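# The Bin Cure

The first thing you learn about decluttering in 2020 is that it costs money. I had been told it would save me some. By November I had spent a good part of a paycheck on containers, and my hallway looked the same as it did in March, except that it now held containers.

Condus, which sells what it calls a "whole-home sorting method," wants you to start with two bins. One is for the things you are keeping and one is for the things you are not. Everything you own is supposed to pass through the pair. The starter guide runs to 82 pages, and a good many of those are about feelings. I read it on the couch with my feet on a box I had not opened since I moved to Granmont.

Metal bins are the fashionable choice this winter. Plastic is out. The Fudard catalog sells a new steel one with the wear already on it, so that it looks as if it came out of a factory that closed — and charges more for that than for the clean version. I can't see why anyone would pay extra for scratches. Leave any metal bin on a work table for a few years and you get them free.

Oana Manole, who teaches the method in a rented room above the Benítez bakery, let me sit in for a morning. She is good company and believes every word. Her claim is that a bin makes you honest, because the sides are low enough to see over and nothing can hide. I pointed out that I own a laundry basket with the same feature. She said a basket has associations.

What I wanted to know was what happens to the leftovers. Clothes are easy, and so are books. Any house also produces a layer of stuff that belongs to no category at all, and no catalog ever photographs it.
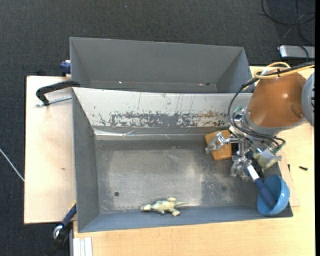

Lamisi Quaye says the toys are where it always falls apart. You can talk an adult out of a bowl in a minute, she told me over the phone, but a plastic lizard has a name and a birthday, and if you put it in the wrong bin you will be hearing about it at dinner. Her own rule is to sort the small stuff last, when everybody is too tired to argue.

I like that better than anything in the guide, mainly because it admits that people get tired. The Condus schedule allows two hours for "miscellaneous." I gave it a fair try. At the end of two hours I had a brush I couldn't match to any job, a wooden block with no set to go back to, a bowl I have never eaten from, and a stack of takeout menus from places that have closed. I also had a strong wish to put the lot back in the drawer, and I did.

Manole says that is a normal first result. I asked what a normal fifth result looks like. She said some clients find that they need a third bin.

There are numbers, if you want them. The company says 2,790 households finished its fall course, out of 3,944 that signed up. It does not say what finishing means. When I asked, I was sent a link to the course. Nothing in the material follows anyone past the last lesson, so there is no telling how many of those hallways filled up again by the holidays.

To be fair to the bins, they are strong, and one of mine has turned out to be useful. It sits by the back door and holds boots. The other is on the kitchen table and has been collecting mail, batteries and one glove for weeks, which makes it a drawer with no front. My old drawer did the job at least as well and came with the house.

Manole has offered me a free second visit in the spring. I said yes, mostly for the bakery.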